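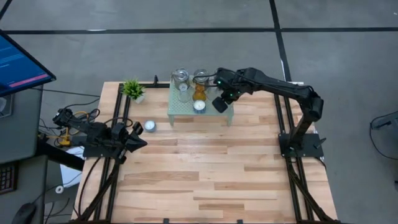

**To:** Draltbridge Woodworkers list
**Subject:** Re: Finish for a bench top, oil or varnish?

Evander Cowie wrote:

> I'm gluing up a maple and cherry top for the kitchen at the Swanson place and need to pick a finish before Monday. It will see coffee cups, wet dishes and a kid with markers. I've used Danish oil on everything so far. Is that enough, or do I need to learn varnish? Also, how long did you wait after glue-up before planing?

Evander,

Oil alone will not hold up to wet dishes. I did our counter at Brirnik that way and had gray rings by March. I sanded it back and put on wiping varnish, thinned half and half with mineral spirits for the first coat and less after that. Four coats, 8 hours between them, with a light scuff at 320 before each one. It has been fine.

If you want to keep the oil look, put one coat of oil on first and let it dry a full week. Then varnish over it. The cherry will darken either way, so don't judge the color by a fresh test board. Leave the board by a window for a while.

Do the underside too. I skipped it once on a top 35 inches wide and it cupped enough to rock a plate.

On the glue, I leave the clamps on overnight and wait three more days before planing. If you plane too soon the joints can sink later and you'll feel a dip along each one.

Screws: slot the holes across the width so the top can move. Figure-eight fasteners also work, but get the heavier ones. The thin ones from Brenar bent on me.

For markers, alcohol on a rag takes most of it off cured varnish. Try it on scrap first. Give the finish 27 days or so of light use before you let the kid at it.

I have half a can of the semi-gloss left if you want to try it. I'm in the shop most evenings after 6.

Ray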